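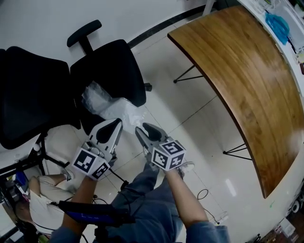 The big curved desk and two of the black chairs, one with plastic still on the seat.

I have been wanting to write about the office furniture for weeks, and now that the place finally feels like somewhere a person could sit down and get work done, I'm going to go on about it at length. You have been warned!

First, the desk. Oh, the desk. It has a honey-brown wood-grain top and it bends in one long arc, so you never bump a hip on a corner. I found it in the Skekia catalog back in the winter, item 2402, and kept the page open on my phone for 47 days before I said yes to it. The legs are thin black metal and they come in sets along the curve, and I love how little of them you notice. You get this huge warm sweep of wood and hardly anything under it. Against white floor tile it glows, especially late in the afternoon.

Putting it together took two evenings. My one piece of advice: lay out the leg sets on the floor in the order they go along the curve, and only then start on the screws. I did it the other way around the first evening and had to take half of it off again.

The chairs are black and there's mesh in the backs, which I'd never lived with before and now can't imagine giving up. I was torn between these and the padded Zeton ones, which are softer for the first ten minutes and then (for my back, anyway) a bit of a swamp by lunchtime. The tall back is what sold me. One of them has a headrest on a post too, shaped like a T, and I fully expected to hate it. I lean on it every time I'm on a long call.

Plastic bags, though. Every single part seems to come in its own clear bag, and they get everywhere! On seats, under feet, stuck to your sleeve. I've started stuffing them all into one big bag as I go, and that has helped a lot.

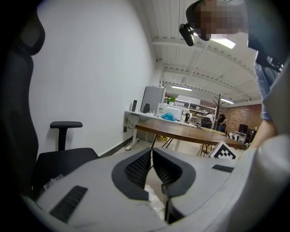

Looking down the wall side: white desk, gray cabinet with the plant, little round table, brick at the back.

Now the rest of the room, which I like almost as much. The white desk along the wall is the catch-all. Printer-type things, the speaker, a bag, a blue cloth, whatever has nowhere else to go. I keep meaning to do something about the cables hanging underneath. There's a cable tray from Nurmi that clips on without drilling, and I have it on my list for December when I'll have a quiet morning or two.

The plant on the cabinet is my favorite small thing in the whole place. It gets a splash of water when I remember, and it seems to forgive me. And the round table with the brown top! It's the same warm sort of color as the big desk, pure luck, and it's just the right size for two coffees and a notebook.

I wouldn't touch the red brick for anything. Somebody suggested painting it to match the white walls and I think I gasped out loud.

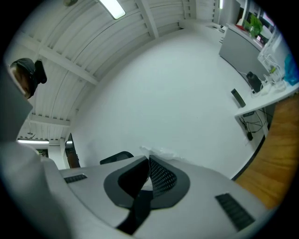

What I did worry about was the ceiling. Corrugated metal, white beams, fluorescent lights: on paper it sounds like a warehouse, and when I first signed up for the space I was already pricing big paper lampshades. I ended up leaving it alone. All that white overhead bounces the light around, and the wood looks better for it. I may still add a floor lamp or two for the dark months, probably the Brandutberg one with the bendy neck if it ever comes back in stock.

Still to do: felt pads for the chair legs at home (different chairs, long story), a proper hook for the blue cloth, and a second plant so the first one has company. I'm leaning toward something trailing, to hang over the side of the cabinet. If you have a good one that puts up with fluorescent light and a forgetful owner, tell me in the comments!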